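Dicas da casa e da oficina

Máquinas que arrumam: o que já fazem, o que não fazem e como preparar a bancada enquanto se espera

Atualizado em 29 de abril de 2019

Todas as semanas recebo a mesma pergunta com palavras diferentes: vale a pena esperar mais um bocado e comprar a máquina que dobra, arruma, limpa a bancada e põe a mesa? A minha resposta continua a ser não. Quem tem roupa por dobrar que a dobre hoje.

Não digo isto por embirração com a tecnologia. Tenho máquina de lavar loiça, tenho aspirador daqueles redondos que anda sozinho (quando não engole a franja do tapete) e na oficina uso um alimentador automático de parafusos que me poupa muita paciência. Mas são máquinas de uma tarefa só, e quem as usa sabe que a tarefa foi encolhida até caber nelas. A máquina da loiça lava. Não raspa o prato, não tira o copo do quarto do miúdo, não percebe que aquela tábua é de madeira e vai empenar. Tudo o que fica antes e depois é connosco.

Com os braços robóticos passa-se o mesmo, em ponto maior. A Guadalupe Barrera, que dá formação de oficina em Rerkville e tem muito menos mau feitio do que eu, acha que sou injusto. Diz ela que há tarefas de bancada, pegar numa peça e pousá-la num tabuleiro, que um par de braços já faz com decência. Pois faz. Com a peça certa, no sítio certo, com a luz certa e alguém ao lado que saiba o que fazer quando a peça cai. Perguntei-lhe quem forra a mesa, quem prende os cabos e quem enche o tabuleiro. Mudou de assunto.

O que uma bancada para braços exige

Se alguém na sua oficina anda entusiasmado e quer experimentar, faça primeiro as contas ao espaço. Dois braços ocupam uma mesa inteira, e para trabalharem bem querem o resto do tampo livre.

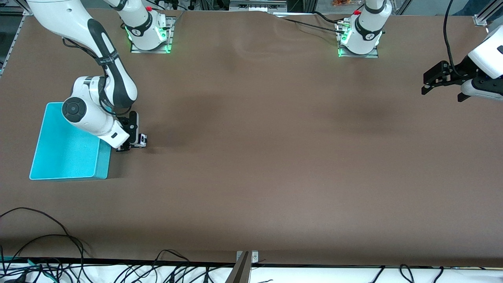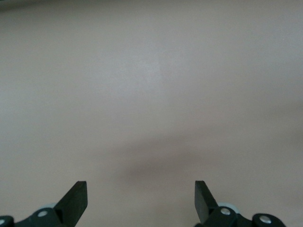
Tabuleiro azul-ciano e dois braços sobre papel castanho, na primeira; na segunda, a pinça aberta vista de perto.

Repare no tampo, que é a parte que interessa a quem nunca há de comprar um robô. Forrar a bancada com papel liso é um truque velho de pintor e de sapateiro, e serve para qualquer trabalho miúdo. Algumas notas de quem já gastou muitos rolos:

Compre papel kraft em rolo, de gramagem média. O fino rasga no primeiro arrastar de caixa e o grosso fica com memória do rolo e levanta nas pontas.

Corte com folga, dobre para baixo do tampo e prenda por baixo com fita de pintor. Fita por cima apanha pó e agarra as mangas.

Vincos tiram-se com o ferro morno, sem vapor, antes de prender. Se o trabalho é colar ou montar peças pequenas, vale a pena. Para descascar batatas não vale.

Mude o papel quando deixar de ver bem o que lá pousa. Um parafuso preto desaparece numa mancha de óleo e depois anda-se de joelhos no chão.

O tabuleiro de cor viva é a segunda coisa a copiar. Peças escuras em tabuleiro escuro são peças perdidas. Eu uso um por tarefa: o que está por fazer fica fora, o que está feito vai para dentro, e não há conversa. Na cozinha funciona igual com legumes cortados. Escolha um com rebordo, para as coisas redondas não fugirem, e de fundo liso, que se lava numa passagem.

Os cabos

Aqui os entusiastas costumam perder-me. Cada máquina que entra numa bancada traz cabos, e os cabos dão uma trabalheira que não aparece em nenhum folheto. Vi uma demonstração em Stellivov, em agosto, em que se falou durante a tarde toda do futuro das lides domésticas, e o apresentador passou boa parte do intervalo a desembaraçar uma extensão do pé de uma cadeira.

Para quem tem ferramenta elétrica na bancada, com ou sem robô:

Passe os cabos por trás ou por baixo do tampo, nunca pela frente, onde está a barriga de quem trabalha.

Deixe uma laçada frouxa junto a tudo o que se mexe. Cabo esticado parte por dentro, e parte sempre junto à ficha.

Abraçadeiras de velcro em vez das de plástico. Vai precisar de abrir aquilo mais vezes do que pensa.

Etiquete as duas pontas. Um bocado de fita de papel e uma caneta chegam.

Então e em casa?

A Anežka Kratochvíl, leitora antiga desta página, escreveu-me a contar que um vendedor lhe garantiu uma ajudante mecânica de cozinha "dentro de pouco tempo". Pediu-me opinião. Respondi-lhe com um teste que qualquer pessoa pode fazer ao vendedor que lhe bater à porta. Peça-lhe que a máquina faça o seguinte, na cozinha do cliente e não na dele:

Tirar do escorredor um copo molhado que está encostado a outro.

Apanhar um pano de cozinha amarrotado e pendurá-lo.

Fechar um saco de arroz com uma mola da roupa.

Limpar migalhas de uma mesa sem as atirar para o chão.

Abrir a gaveta que emperra. Todas as cozinhas têm uma.

Se fizer as cinco sem que ninguém lhe toque, escreva-me, que eu vou aí ver e pago o café. Até hoje não paguei nenhum. O vendedor da Anežka ofereceu-lhe um vídeo.

Pinças de dois dedos são boas para agarrar coisas rijas e de forma conhecida. Uma meia não tem forma conhecida, e um cacho de uvas também não. A mão de uma criança de 7 anos resolve isto sem pensar, mesmo que resmungue. Quando me dizem que é só uma questão de programação, pergunto sempre porque é que ainda sou eu a emparelhar as meias.

Na oficina a conversa é um pouco diferente, admito. Se tem 200 peças iguais para passar de um lado para o outro, e amanhã mais 200, faz sentido pensar numa máquina. Se tem 9 trabalhos diferentes por dia, como eu, vai passar a manhã a preparar a máquina para cada um deles. O tempo de preparação conta. Escreva-o num papel antes de assinar seja o que for, ao lado do tempo que leva a fazer o mesmo à mão.

Antes de gastar dinheiro

Experimente estas coisas primeiro, que são baratas e funcionam já:

Arrume a bancada pela ordem do trabalho, da esquerda para a direita (ou ao contrário, se for canhoto). Metade do cansaço vem de cruzar os braços à procura da chave.

Ponha a luz do lado oposto à mão que trabalha. Com a luz do mesmo lado, a sombra da mão cai exatamente em cima do que se quer ver.

Desocupe o tampo ao fim do dia. Leva uns minutos e na manhã seguinte começa-se logo.

Verifique se o botão de paragem de qualquer máquina está à mão e se todos lá em casa ou na oficina sabem qual é. Carregue nele uma vez por mês, com a máquina a trabalhar em vazio, para ter a certeza de que para mesmo.

Quanto ao resto, continuo à espera e com vontade de ser desmentido. A Guadalupe prometeu avisar-me quando um dos braços dela souber dobrar um lençol de elástico. Eu também não sei, diga-se, e a minha mulher aponta-me isso sempre que escrevo sobre o assunto.

Na próxima página: como tirar cola seca de um tampo de madeira sem levar o verniz atrás.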